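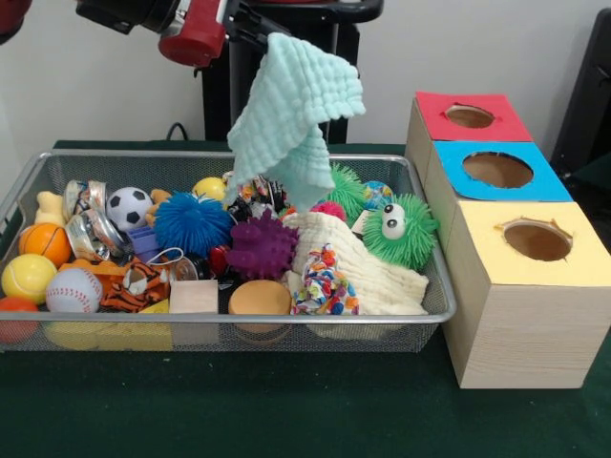
The toy returns room at Toder used to be the job people asked for. It was indoors, it was quiet, and you could talk while you worked. Baskets came in from the family centers around Sasville full of balls, plush animals, cloths and odds and ends, and two people stood at a table and sorted them. I did it for most of a year before I moved to scheduling.

Since May a robot arm has been doing part of that sorting. I think it should stay. I also think the company is wrong about what it has changed.

Management talks about the arm in terms of hours. The shop handled 1,982 items in the arm's first month, and over 700 of them never touched a human hand until packing. I have no quarrel with those figures. My wrists remember the old way, and reaching into a wire basket all day is no career for anyone's shoulder.

The trouble is in what is left over. A ball is easy to name and easy to put somewhere. A washcloth lying across six other things is slower, and small things sink under it. When the arm sets something aside as unclear, it goes to a person, and that person now gets unclear things all shift long. The easy pieces used to be the rest between the hard ones.

Desta Yilma has worked that table longer than anyone. She told me she goes home less sore and more tired. Her supervisor wrote down the first half.

She has also become the one who knows when the arm is about to make a poor choice. She moves a cloth before it causes a jam, or turns a basket around. None of that is in her job description, and she is paid the same as before.
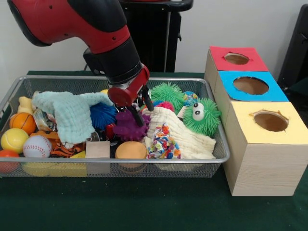 What I would ask for

Pay the table job as a skilled job. If a worker is expected to watch a machine and correct it, write that down and put a rate on it.

Mix the work again. Let people take a share of the plain baskets by hand, even if the arm could do them. Gavrilă, the other shop in our group, sets aside 50 minutes a shift for this, and its people say it helps.

Ask the table crew before the next change. Troron is due to install a second arm, and so far the only people consulted work upstairs.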